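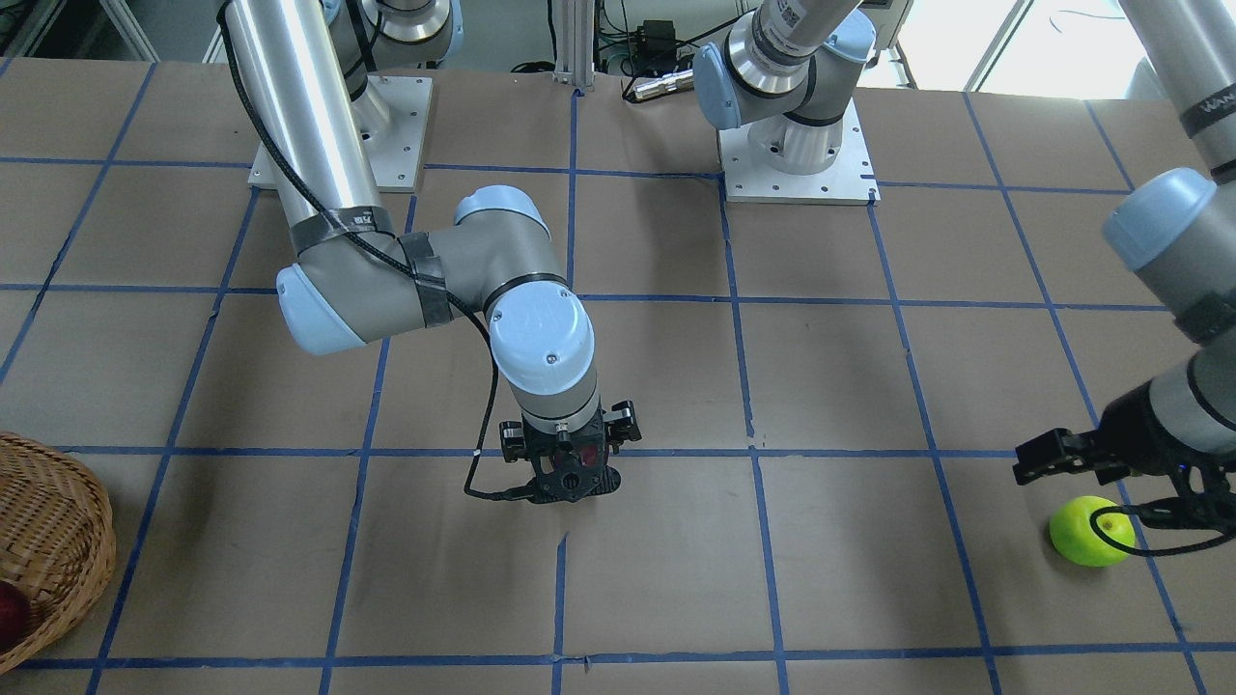
Sebastián Godoy replied:

Please don't reset the limiter again until we have the log from the last trip. Each reset wipes the stored fault, and without it we're guessing. If the van is drivable, leave the second key out of the cabin and send us the export from the app.

Ticket status: Open, waiting on customer
Product: Ernonex speed limiter, key-linked
Vehicle: panel van, Biserham depot
Opened by: Haoran Hou

Original report

The limiter on one of our vans is holding the wrong top speed. There are 2 keys for this vehicle. The driver key is set to 70 mph and the manager key has no limit. With the driver key, the van won't go past 55. It doesn't cut out or show a warning. The pedal just stops doing anything at 55, as if that were the set limit.

The limit in the app still reads 70. I have changed it to 65, saved, changed it back to 70 and saved again. The app says "Settings sent" each time. No change on the road.

The manager key works normally.

What I have tried so far:

Restarted the van with the driver key, waited five minutes between off and on.
Replaced the battery in the driver key.
Deleted the driver key from the app and paired it again.
Reset the limiter from the service menu, twice.

After the first reset the van ran at the correct limit for one trip, Cullby and back. The next morning it was at 55 again.

Odometer at time of report: 1874 miles. The van is still nearly new and has had no other work done on it. The limiter was fitted by the dealer, Selvanayagam, before delivery.

Haoran Hou, 20 November 2020

Reply from Haoran Hou

Understood, no more resets. Export attached. The van is drivable, but our driver can't use it on the highway without holding up traffic, so for now it is only doing town deliveries.

The second key is normally on a hook in the office. I asked, and it turns out it has been riding in the glove box on some days — the driver was told to keep a spare with the vehicle. I've taken it out.
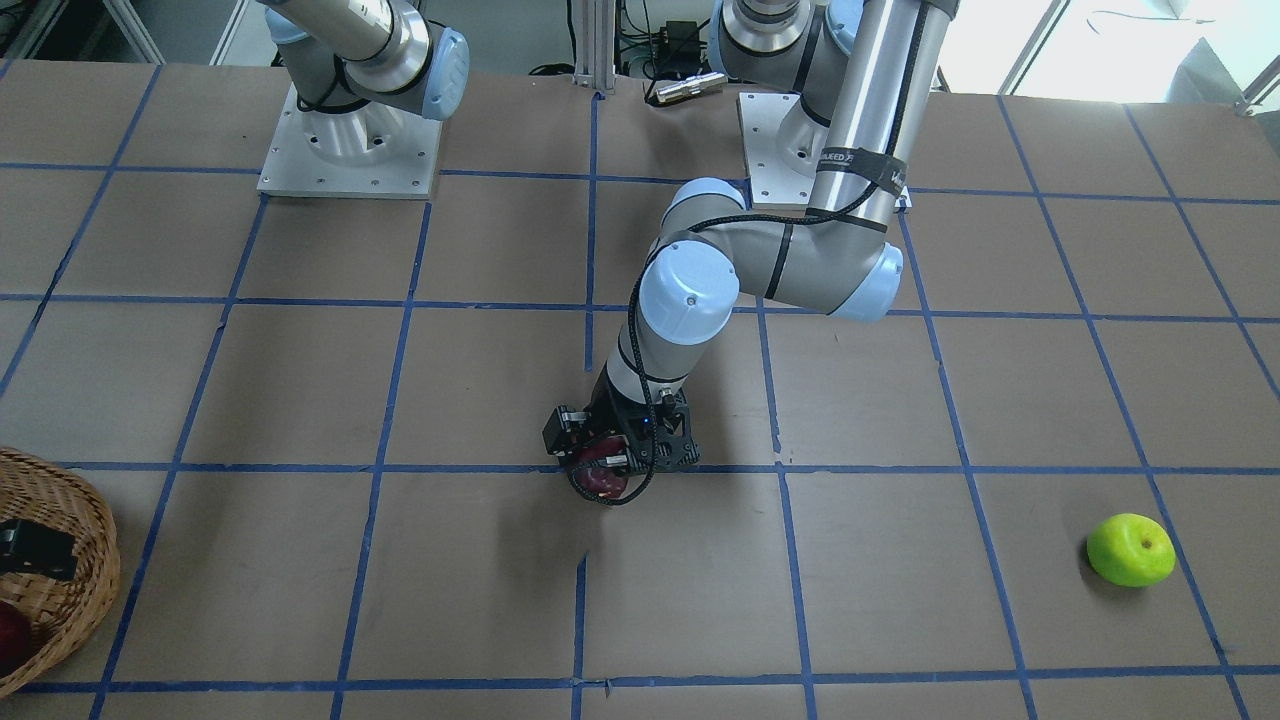 With only the driver key in the van I did a short run out on the bypass and back. It reached 70 and held there. Same thing on a second run after lunch. I then put the manager key back in the glove box, switched off, waited, and started again with the driver key in my pocket. It stopped at 55. So the fault follows the second key being in the cabin. I don't understand why two keys would give a lower limit than either one on its own.

Reply from Sebastián Godoy

Thanks, the log is clear. The limiter sees both keys at startup and can't decide which profile applies. When that happens it uses the fallback limit. The fallback is a separate setting from the key limits and is not shown on the main screen of the app, so changing the driver key from 70 to 65 and back had no effect on it.

On your unit the fallback is 55. It is normally left blank by the installer, in which case the lower of the two key limits is used. Yours would have been 70 in that case, and you would never have noticed.

There are 286 entries in the export. The ones marked K2 are starts with two keys detected. You'll see they match the bad trips, including the morning after your first reset. The trip to Cullby is a normal single-key start, so the reset did not fix anything. It was a day when the spare stayed in the office.

To change the fallback:

1. Park with the engine off. Have the manager key with you and leave the driver key outside the van.
2. Switch on, without starting the engine.
3. In the app, open Vehicle, then Installer options. Enter the installer PIN from the card supplied with the van.
4. Select Fallback limit. Either clear the value or enter 70.
5. Save, and keep the ignition on until the app shows "Confirmed by vehicle". "Settings sent" only means the phone has sent it.
6. Switch off, lock the van, and leave it for two minutes before testing.

If you don't have the PIN card, the dealer can look it up from the serial number. We can't give it out by email.

Reply from Haoran Hou

No card in the folder. I phoned Selvanayagam and they gave me the PIN after I read them the serial number from the unit under the dash. They said 55 is what they enter for courtesy cars and it was probably carried over by mistake.

I cleared the value as in step 4. It took two tries. The first time I switched off when I saw "Settings sent", and the old value was still there when I went back in. The second time I waited and got the confirmation after almost a minute.

Tested with both keys in the cabin: holds at 70. Driver key alone: 70. Manager key alone: no limit, as before.

One question. If the driver carries both keys, does the van always take the lower limit? I want to be sure a spare in the glove box doesn't lift the limit.

Reply from Sebastián Godoy

Yes. With the fallback blank, two keys at startup always gives the lower of the two. It can't raise the driver's limit. Keep in mind that the manager key on its own will still start the van with no limit, so I would move it back to the office and give the driver a second key with the driver profile. You can pair up to four keys.

Also check your other vans from the same dealer. The fallback value is on the second page of the monthly vehicle report, under Installer values.

Reply from Haoran Hou

Checked the others. One more had 55 in it, delivered in May — cleared and confirmed. I have ordered an extra driver key for each van. You can close this.

Ticket status: Closed
Cause: fallback limit set at installation
Fix: value cleared by customer, no parts replaced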